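Palleck Shelf and Tray System
Set-up Guide, Section 4: Setting Out Your Trays

By now your unit is standing up and you've had a good look at it. Lovely! This section covers the part most people enjoy most, getting the trays out of their wrapping and into an order that suits the way you work. Allow 28 minutes if it's your first time, and less once you know where everything goes. It helps to have a second person on hand for the first two steps, and a clear patch of floor beside the unit.

What you need
The assembled unit
Your black trays
A soft, lint-free cloth
A pencil and a few paper labels

4.1 Before you start

1. Check that the unit stands square. On carpet, press down on each corner in turn. If one corner dips, go back to Section 3 and adjust it before you put anything on top.

2. Wipe the top surface with the dry cloth, working along the seams between the panels. Packing dust loves those seams.

3. Run a finger along the front edge to feel for leftover film. Peel it off slowly, at a low angle, and it should come away in one strip — very satisfying.

CAUTION: Do not lean on the lower ledge or use it as a step. It is for light items only.

4.2 Placing the trays

4. Start at one end of the unit and lay the first tray on the top surface, open side up, with its rounded end towards you.

5. Add the remaining trays one by one, all facing the same way. A yellow top with black trays along it is wonderfully easy to read from across a room, and you'll soon find you reach for the right one without looking twice.

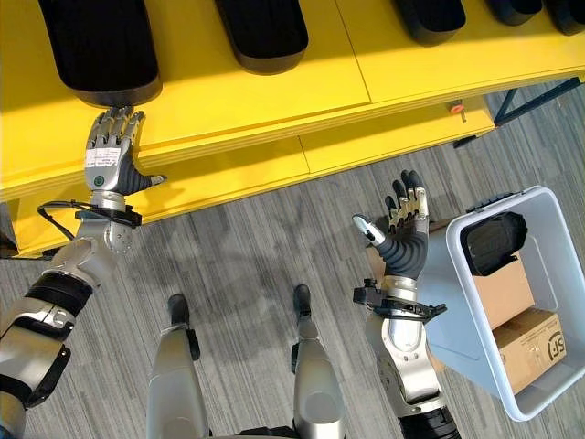
6. Stand where you'll normally work and reach for each tray in turn. If you have to stretch for one, slide the whole row along a little.

7. Leave a finger's width between neighbours. You want to be able to lift one tray out without nudging the next.

NOTE: If a tray rocks, lift it and look underneath. Nine times out of ten there's a crumb of packing foam under it.

4.3 Deciding what goes where

There is no single right way to do this, and trying out different layouts is half the fun. Rokeya Herath, who tests our guides at the Clendham workshop, keeps her most-used bits in the nearest tray and lets everything else drift outwards. Jacinto Palacios sorts strictly by size and won't hear a word against it. Both systems work beautifully!

8. Tip your small items out onto a cloth and sort them into rough piles.

9. Give each pile a tray. Heavy items go in the trays nearest the middle of the unit.

10. Write a paper label for each tray in pencil, and use the layout for a week before you make anything permanent.

CAUTION: Never load a single tray with more than 400 g. An overfilled tray is awkward to lift and spills easily.

4.4 Using crates alongside

If you have more to store than the trays will hold, a plastic crate is a great partner for the unit. Keep bulky things and spare stock in the crate and the small, fiddly things in the trays. Set it down on the floor within reach, but well clear of where your feet go, and top up the trays from it at the end of the day.

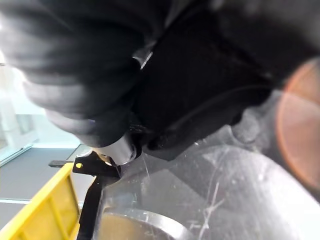

Can I wash the trays in the dishwasher?

We recommend washing them by hand in warm water with a drop of washing-up liquid. Dishwasher heat can warp the rims. Dry them fully before they go back on the unit.

Continue to Section 5, Cleaning and Care.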